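アクセラレーターと初期投資の基礎 第4回 配布資料
「プログラムの選び方と、応募前に読むべき書類」
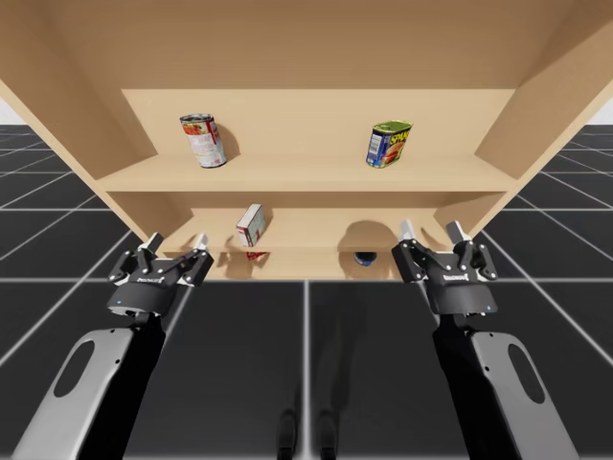
そもそもアクセラレーターは、普通のベンチャーキャピタルと何が違うのでしょうか。

期間と締め切りがあることが一番の違いです。ベンチャーキャピタルは通年で案件を見て、一社ずつ条件を詰めます。アクセラレーターは同じ時期に複数の会社をまとめて受け入れ、ほぼ同一の条件で少額を出資し、決まった期間の指導をつけ、最後に投資家の前で発表させます。この「まとめて、同じ条件で、期限つき」という形が分かると、今日の話はぐっと読みやすくなります!

前回の復習から

前回は、創業者どうしの株式の分け方とベスティング(権利確定)を扱いました。課題の答案を読みましたが、みなさん本当によく考えてくれていて、読むのが楽しかったです。ひとつだけ補足すると、ベスティングの起算日を「会社設立日」にするか「契約締結日」にするかで、途中で抜けた人の持ち分はかなり変わります。答案ではここを書き落とした人が多かったので、ノートに足しておいてください。今日の出資契約でも同じ論点がもう一度出てきます。

1 お金の出方

アクセラレーターの出資には、大きく二つの型があります。

(a) 普通株式を直接渡す型
応募要項に「出資額いくら、取得比率いくら」と書いてあるもの。計算が単純で、創業者にも説明しやすい。ただし、その時点で会社の値段が決まってしまいます。

(b) 将来の株式に転換する型
転換社債や、それに似た簡易な契約を使うもの。次の調達のときに、割引率や評価額の上限(キャップ)を使って株数を決めます。今すぐ値段を決めなくてよいので早いのですが、何本も重ねると、最後に自分の持ち分がいくつ残るのか分からなくなりがちです。

例題をやってみましょう。授業を通して使っている架空通貨「単位」で計算します。

教材会社Itanoは、型(a)のプログラムに参加し、出資700単位に対して株式の9%を渡しました。このとき、出資後の評価額はいくらになるか。

700 ÷ 0.09 = 7,777.8(単位)

出資前の評価額は、ここから700を引いて7,077.8です。計算そのものは電卓があれば一瞬ですが、答案では出資前と出資後を取り違える人が毎年出ます。契約書を読むときは、「この評価額はお金が入る前の話か、入った後の話か」と必ず余白に書き込む癖をつけてください。私は今でもやっています(赤ペンで!)。

2 お金以外に受け取るもの

次に、指導と作業場所の話です。ここは数字にしにくいので軽く扱われることが多いのですが、私はむしろこちらが面白いと思っています。

メンター制度には、担当が一人つく形と、短い面談を大量に組む形があります。教材では、Carys Gwynneが前者、Tomos Nicholasが後者を経験した創業者として登場します。二人の面談記録(別紙)を読み比べてみてください。Gwynneの記録は同じ問いが何週も続いていて、一見すると進んでいないように見えます。ところが価格設定についての考えは、回を追うごとにはっきり変わっていきます。Nicholasの記録は話題がばらばらで、最初は助言どうしが正面からぶつかっています。「企業向けに売れ」と言われた翌日に「個人向けに絞れ」と言われる、あの感じです。彼はそれを表にして、助言した人の経歴と並べました。小売出身の人は個人向け、ソフトウェア出身の人は企業向けを勧めていたわけで、これに気づいたところは何度読んでもわくわくします。

作業場所については、常駐が義務かどうかを必ず確かめます。常駐型は、隣の会社の失敗や発見がその日のうちに耳に入ります。一方で、引っ越しの費用、家族の都合、在留資格、採用地域の制限といった負担が生じます。出資額から滞在費を引いた残りで、何か月動けるのか。応募前に紙一枚でよいので計算しておきましょう。

3 応募書類のどこが読まれるか

選考する側の視点も持っておきます。教材のプログラムGellnessには、ある期に137件の応募があり、面談に進んだのは9件、採択は2件でした。採択率を出してみると、

2 ÷ 137 = 0.0146 つまり約1.5%

面談まで進んだ会社だけで見れば、9件中2件ですから22%を超えます。書類段階で落ちる割合が圧倒的に大きいことが分かりますね。

選考担当のLeanne Tapleyが残したメモには、次のような書き込みがあります(教材12番)。

「市場規模の頁は飛ばして読む。先に読むのは、誰がいくら払ったか、その人はなぜ払ったか」
「チームの頁に役職しかない。この三人は前に一緒に何を作ったのか」
「質問欄に質問で返してきた。よい質問だったので面談に呼ぶ」

三つ目がいいですよね。応募書類というと減点されないように書きたくなりますが、読む側も会話の糸口を探しています。

4 契約書で止まるべき条項

時間が限られるので、授業では次の四つに絞ります。

・追加出資の権利
次の調達のとき、プログラム側が持ち分を維持するために出資できる権利。よくある条項ですが、上限がないものには注意。

・情報提供の義務
月次か四半期か、何を出すのか。小さな会社に月次の監査済み書類を求めるのは無理があります。

・知的財産の扱い
期間中に作ったものの権利がどこに帰属するか。企業が運営するプログラムでは特に丁寧に読むこと。

・途中で辞退した場合
出資金は返すのか、渡した株式はどうなるのか。書いていない契約書もあります。書いていなければ聞く。メールで聞いて、返事を保存する。

Amraniの事例(教材14番)では、四つ目が問題になりました。創業者のPrys Goughは、プログラムの途中で共同創業者と別れ、事業内容を変えることになります。契約書には辞退の規定がなく、事業変更の規定だけがありました。さて、彼は「辞退した」のか「変更した」のか。どちらの読み方にも筋が通っていて、去年の受講生は授業が終わっても廊下で議論していました。今年もぜひやりましょう!

5 発表会のあと

発表会は華やかなので、そこがゴールだと思われがちです。でも資金調達の実務は、その翌朝から始まります。Gesdenの創業者Tudur Hopkinは、発表会の前に投資家の一覧を作り、会いたい順ではなく「返事が早そうな順」に並べました。最初の出資の約束が早く取れると、次の人との話が具体的になるからです。彼の一覧は教材15番にあります。備考欄が細かくて、読み物としても楽しいです。

注意点をひとつ。発表会で「興味がある」と言われても、出資の約束にはなりません。金額、時期、条件の三つが揃った文面が届くまで、資金繰り表には入れないこと。

課題(次回の授業開始までに提出)

課題1
Itanoが、例題の出資のあとに型(b)で追加の資金を受けるとします。キャップを自分で設定し、転換後の創業者の持ち分を求めなさい。設定の理由も二、三行で書くこと。

課題2
Goughの件について、プログラム側と創業者側のどちらかを選び、相手に送るメールを書きなさい。長さは自由ですが、条項を少なくとも一か所引用すること。

課題3(任意)
実在するプログラムの公開された応募要項をひとつ選び、第4節の四項目が書かれているかを調べる。見つからない項目は「記載なし」で構いません。

次回は10月の第1回、転換型の契約を実際に一行ずつ読みます。教材16番を印刷して持ってきてください。画面で読むより書き込みやすいので、できれば片面印刷で。電卓も忘れずに。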